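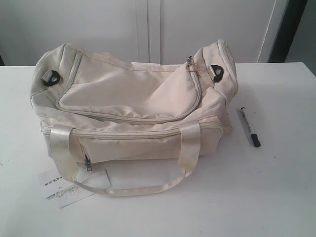
Cream duffel with a rubber band around the zipper pull.

Zippers and Coated Fabric: Care Notes
Revised Sunday, January 18, 2009

Most stuck zippers on luggage are dirty, and few are broken. Brush the teeth with a dry toothbrush, both sides, before applying anything. Then rub a plain white candle along the closed track and run the slider back and forth until it moves freely. Wipe off the excess. Oil is not suitable -- it holds grit and stains the tape.

If the teeth part behind the slider, the slider is worn. Squeeze each side lightly with pliers, a little at a time. Too much pressure cracks the casting.

A small pull is hard to grip with cold hands. A rubber band wrapped several times around the tab helps for a season. Cord lasts longer. 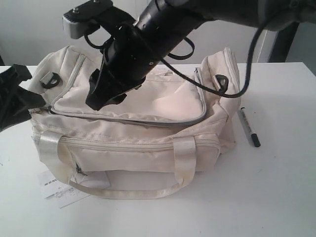

Nylon should be washed by hand in lukewarm water with mild soap. Work on seams with a soft brush, going along the stitching. Pale colors show every mark, and old gray scuffs seldom come out completely. Do not use bleach. Do not tumble dry; heat lifts the coating from the inside face.

Hang the bag open, upside down, for 22 to 23 hours. Piping dries last. Store it unzipped with crumpled paper inside, away from sun.

Mahnaz Shahbazi writes that beeswax works as well as candle wax on metal teeth. It is stickier on plastic coil.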